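Demetrio Urquijo ran the engine room of the rescue boat Gudulell for most of his working life, and he still talks about her in the present tense. "She rolls," he said. "Any boat that comes back up after going all the way over is going to roll the rest of the time too. You get used to it or you put in for a desk."

The Gudulell was one of 4 heavy-weather boats built for the harbor rescue service at Podeck. She is 44 feet long, steel below and aluminum above, with a single diesel. Her sister boat, the Wutamel, was sold two years ago to a towing company. The other two were scrapped. Urquijo thinks the service waited too long to order replacements and then ordered the wrong thing.

"The new boats are fast. I have no problem with fast," he said. "But they were bought for summer work. Go look at when the bar is bad. It's January. In January you are going six knots no matter what the brochure says."

Saturnino Rivas, who was coxswain on the Gudulell for her last nine winters, sees it differently. We talked to him the same afternoon. He has taken the new boat out over the bar and says she handles better than he expected.

"Demetrio likes steel," Rivas said. "I like steel too. But we were making parts by hand at the end. We had a raw water pump that the manufacturer quit supporting, and the shop in Ueda was machining the shaft for us. You can't run a rescue station like that."

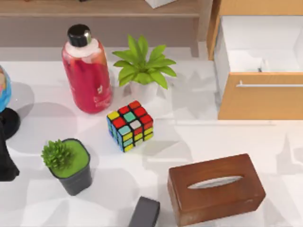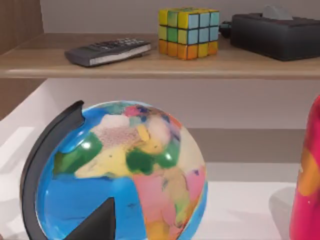
The pump came up several times. Urquijo rebuilt it himself on three occasions, once at the dock with a tow waiting outside. He kept a log of every job, separate from the official one, and the last entry is number 1052. It covers a fuel filter change.

Both men agree on towing. The old boat had her tow bitt well forward of the rudders, and she could hold a heavy fishing vessel in a following sea without being dragged around by the stern. Rivas said the new boat has been limited to vessels under 100 tons until more trials are done.

"That rules out half of the crab fleet," he said. "So for now those calls go to the next station, and they are two hours away on a good day. I've said that in writing."

Asked whether the Gudulell could be kept as a backup, Urquijo said yes right away. Rivas took longer to answer. He said it would depend on the hull survey, and on finding anyone under fifty who wanted to learn the engine.

The survey is set for January. Until then she is tied up at the inner float with her batteries on charge, and Urquijo goes down to run the bilge pumps.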